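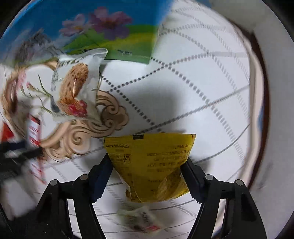 Page last changed: September

Section 4. Working at a Sorting Table with the Hand-Held Gripper

4.1 Purpose of this section

This section applies to all staff at the Hustdale packing site who sort wrapped snacks at a table. It explains how the hand-held gripper is used during a shift, what is recorded, and how the work differs from sorting by hand. Staff who work only on the Brundico line may skip to Section 5.

The recordings made with the gripper are used to prepare the automated sorting cell at Grevcombe. Until that cell is in service, table staff remain responsible for every item that leaves the table.

4.2 Before the shift

1. Collect a gripper from the rack and sign the sheet. The rack holds 40 units.

2. Open and close the jaws five times. Both jaws must move evenly. If one lags, return the unit to Loïc Cordier and take another.

3. Check the pads for tears, crumbs and grease. Wipe them with a dry cloth. Do not use spray cleaner.

4. Lay the cloth flat. Place mats and printed sheets may stay on the table — the automated cell will have to cope with busy backgrounds, and plain tables are covered in a separate set of recordings.

5. Spread the items so that some overlap. Do not line them up.

Note: Packets with crimped seals, clear windows or shiny film are harder to grip than boxes. Include them in every batch.

4.3 Picking up a soft packet

1. Bring the open jaws down on either side of the packet.

2. Close slowly until both pads touch the wrapper. Stop as soon as the packet is held. Further pressure crushes the contents and does not improve the grip.

3. Lift straight up, pause for one second, and move to the tray.

4. Where one packet lies on top of another, take the upper one first. Leave the lower wrappers where they are until the upper packet is in the tray.

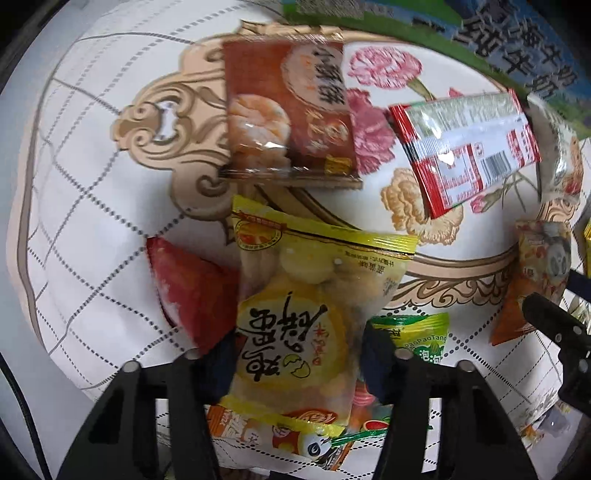
5. Open the jaws fully before reaching for the next item.

CAUTION: Keep your free hand away from the pivot pins while the jaws are moving. Loose sleeves must be rolled or clipped.

CAUTION: When two people share a table, agree on sides before starting. Do not reach across the other person's gripper.

4.4 Changes to duties and breaks

Recording work counts as normal paid time. Each person records for no more than two hours per shift, with a break at the midpoint. Hand and wrist strain must be reported the same day to Mercedes Quispe.

A batch is complete at 400 pickups. Batches are not used to rate individual staff, and dropped items carry no penalty. Leave them in the recording and continue.

Once the Grevcombe cell opens, table posts at Hustdale will move to checking, refilling and clearing jams. Training for these posts is given on Wednesday by Yeison Ayala. Present table staff have first choice of places — apply on form 1311.

4.5 End of shift

1. Close the jaws and return the gripper to its numbered slot.

2. Put damaged packets in the waste bin. They must not go back into stock.

3. Enter the batch number on the sheet and note any fault in the last column.

Faults that affect more than one unit are passed to Van den Broek by the shift lead. Staff should not open the gripper housing themselves.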